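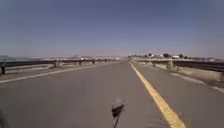 Ticket: Clekgate straight, reported loss of line marking
Status: open, waiting on reporter
Assigned to: Petrică Nedelcu, Plandurthorpe roads desk

Reported problem
Caller says the centre line on the Clekgate straight has "gone" and that drivers can't tell which side they're on. Wants the full length repainted before the school holidays. Also says the surface is breaking up. Gave no chainage, no direction of travel and no time of day.

Log

Tuesday, 9.40 am. Picked up the ticket. I'm not convinced. The centre line is solid yellow and I can follow it a long way up the straight. The white edge line on the left is there too, with the shoulder outside it. If this is what "gone" looks like I'd like to know what the caller wants. The edge line on the far right is faint, so I'll give them that one. Nobody mentioned it in the call.

10.15 am. Surface. Darker patches and streaks, yes. A dark patch isn't a pothole. I can't see anything I'd call breaking up, and I'm not sending the ute out with a load of cold mix on the strength of it. Asked Pîrvu depot whether they have any patching on record for this section. They'll look.

11.30 am. Cinow, who hold the marking contract, rang to offer a repaint of 2,000 metres, both edges and centre. That was quick. Asked them which part of the line had failed their own test and they said they'd have to get back to me. Not approved.

1.05 pm. Pîrvu came back. Last patching job was 26 months ago, no callbacks. Doesn't prove much either way, but it doesn't help the caller's case.

2.20 pm. Checked for duplicates. Found 3 earlier tickets with "Clekgate" and "line" in them. Two are about the roundabout in town. The third is a complaint about night visibility in the rain, which is a different fault and would need a wet night inspection. Possibly what our caller meant. Asked them.

Next steps
1. Reporter to confirm day or night, wet or dry, and which direction they were driving.
2. If night and wet, book a reflectivity check on the centre line. Leave the guardrail out of it, no fault reported there.
3. Right-hand edge line to go on the normal marking round.
4. No work order to Cinow until item 1 is answered in writing.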